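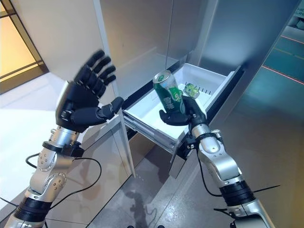

1/ The lower white drawer of my fridge is now the can drawer. I want it on the record that I used to have a vegetable drawer, and that I was a person who said things like "I should really do more with fennel."

2/ Background: the fridge came with the apartment in August. Tall, white, door shelves that hold one jar of mustard if the mustard is in a good mood. The white drawer low down pulls out farther than any drawer I have ever owned. I respect it more than most of my furniture.

3/ For a while I kept cans on the middle shelf like a normal adult. They rolled. Every time I opened the door there was a small thunder noise and then something green came at my shins.

4/ Standing them up worked until I bought yogurt. The shelf spacing in this thing was decided by someone who drinks only from saucers.

5/ So, drawer. Cans go in on their sides, tops all facing the same way, starting from the back. The green ones go first. They're tea. I buy them at the grocery on Curnport, where the cashier has stopped asking if I'm having people over.

6/ There's a row of little vent slots along the back inner wall. I don't know what they're for and I've decided not to look it up. I line the cans up against them and consider myself an engineer.

7/ Things I have learned the hard way: don't drop them in. Lower them. A can dropped from standing height makes a dent, and then you're the one drinking the dented can, because you live alone and there's no one to palm it off on.

8/ Also, open the fridge door ALL the way before you pull the drawer. Mine catches if the door's only half open and you end up yanking it like a lawn mower at 11 at night.

9/ Someone in my replies last time said to get an Atier can rack. I looked. It's 48 dollars. It's a wire shape. For 48 dollars I'll keep lowering them by hand.

10/ The vegetables are on the middle shelf now, in a bowl. The fennel rolls too, by the way. Quieter, though.

11/ Going back to Curnport tomorrow for more tea. Also onions, which apparently never belonged in the fridge in the first place, so please stop messaging me about it.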